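Urkum Toy Library – Frequently Asked Questions

Who can join?
Anyone caring for a child under eight. Grandparents and family day care educators are welcome too. Bring proof of address to your first visit.

What does it cost?
Membership is $60 a year per household. Concession card holders pay half. There is no joining fee and we don't take a bond.

How many toys can I borrow?
Up to 5 items at a time, for three weeks. A boxed set counts as one item, even a big one like the train tables. You can renew once online unless another family has reserved it.

What sort of toys do you have?
The catalogue lists 973 items. Puzzles, ride-ons, dress-ups, construction sets, baby gear and a lot of pretend food. The kitchen and café sets go out most weekends, so reserve ahead if you want one for a birthday.

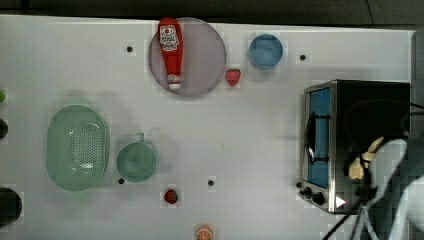
Kitchen play: ketchup bottle, plate and strawberry.

What if we lose a piece?
Check under the couch first, then tell us when you return the set. Small pieces are charged at $2 and refunded if they turn up later. We don't charge for ordinary wear, including peeling stickers and faded paint.

Do I have to clean things before returning them?
Yes, please. Wipe hard plastic with warm soapy water and let it dry before it goes back in the bag. Wooden pieces only need a damp cloth. Dress-ups can go through a cold wash.
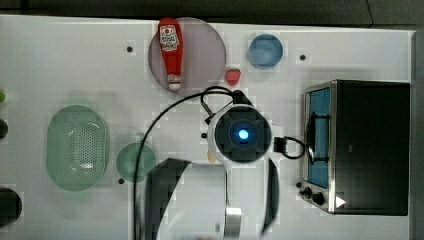 Battery toys should come back with the batteries in, flat or not. We replace them here. Please don't put anything electronic in the sink – we lost two cash registers that way last winter.

Can I donate toys?
We accept complete sets in good condition. We can't take soft toys, car seats or anything with a button battery that opens without a screwdriver.

Where do I return things after hours?
Use the green chute at the Plattner Street door. Ride-ons won't fit, so bring those in before 5 pm.

Is there a branch in Prirport?
Not at present. Prirport families can join here and pay the same fee.

Who do I contact about an overdue notice?
Anika Whitlock looks after loans and renewals. Leave a message at the front desk and include your member number.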